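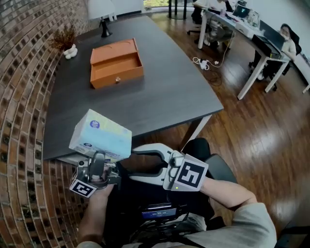 Search this site
Type and press enter

April – by the Mulcombe shop talk column

I had been told to come in the morning, when the light is good, and to wear shoes I didn't mind getting glue on. The maker I'd come to see runs a small outfit called Farkas, which turns out wooden drawers and drawer boxes and not much else, and I'd wanted to talk to her ever since a friend of mine bought one to keep on her desk and then wouldn't stop opening and shutting it at me.

So my first question was the obvious one (I'd been saving it up!). Why drawers?

"Because people have opinions about them," she said. "Ask somebody about their table and they'll say it's nice. Ask them about the drawer that sticks and you'll be there for half an hour."

She started out doing repairs in Mulcombe, mostly old dressers that came in with one drawer missing. Somebody's uncle had used it to carry paint cans in, or it had gone out to the porch with seedlings and never come back. She got tired of making replacements that were meant to look like they'd always been there, and one winter she made a drawer with no dresser to go with it. Just the box and a knob on the front. She put it on her own table and threw her mail in it.

"It stayed there two years," she told me. "I never did build anything around it. My sister took it in the end, and I made another one."

I love this. I have a table by my door that collects everything – keys, stamps, a tape measure, three kinds of charger – and it had never crossed my mind that I could pull a drawer out of something and just set it down there. She says plenty of her buyers do that. One lady keeps tea in hers. A couple in Ustia bought a pair for napkins and then wrote back for a third because the cat had moved into one of the first two.

We got onto knobs, and I should warn you that we stayed on knobs for a good while. She likes brass and she likes it small and round. A big knob makes a small drawer look like it's wearing somebody else's hat, she said, and she won't be talked into it, although people try. She used to buy hers from a supplier that went under, and since then she's used a line called Tukanix, which she orders by the 100.

"I had a customer who wanted two knobs on a drawer you could cover with your hand," she said. "I drew it for him. He looked at the drawing and said okay, one."

Does she polish them? She doesn't. She lets people's fingers do that, and if you want yours shiny you can go at it with a rag on your own time.

The insides get the same treatment, meaning almost none. She puts her color on the outside and leaves the inside paler, with a very thin coat of wax, and she gets letters about this too. "They think I forgot," she said. But if you stain the inside, she told me, sooner or later it comes off on a white shirt or a good envelope, and then she gets a different kind of letter.

I asked about the little scooped-out curve she puts in the back edge of some of them. I'd assumed it was decoration. No! It goes back to the dresser repairs, where she'd see a dip worn or cut into the back of a drawer so that whatever stood up too tall had somewhere to go. She uses it to lift the box with two fingers. I use mine (yes, I bought one, I'll get to that) to run a phone cord through.

There's a ledger, too. She writes down every box with the wood and the size and where it went, and she let me flip through it. The last line filled in when I visited was number 1539. The first 56 are in pencil, since she wasn't sure she'd keep going, and after that it switches to pen. She remembers number 1000 because she glued the front on upside down and sold it anyway, to a man who liked it better.

Her advice for anyone with a cluttered table was short. Empty the drawer once a month, all the way, onto the tabletop where you have to look at it. Wipe it out. Put back the stuff you've touched since last time. I asked what happens to the rest and she shrugged. "Get a second drawer."

She doesn't like dividers. She doesn't like felt either, which catches crumbs, and she has strong feelings about people who line a drawer with paper and then tape it down. If you must have paper, cut it a hair short and let it lie there loose.

I went home with a reddish one wrapped in newspaper on the passenger seat. It's on the table by the door now with the keys and the stamps in it. The tape measure doesn't fit, so that's back in the kitchen.

Filed under: Home & Workshop, Small Furniture, Conversations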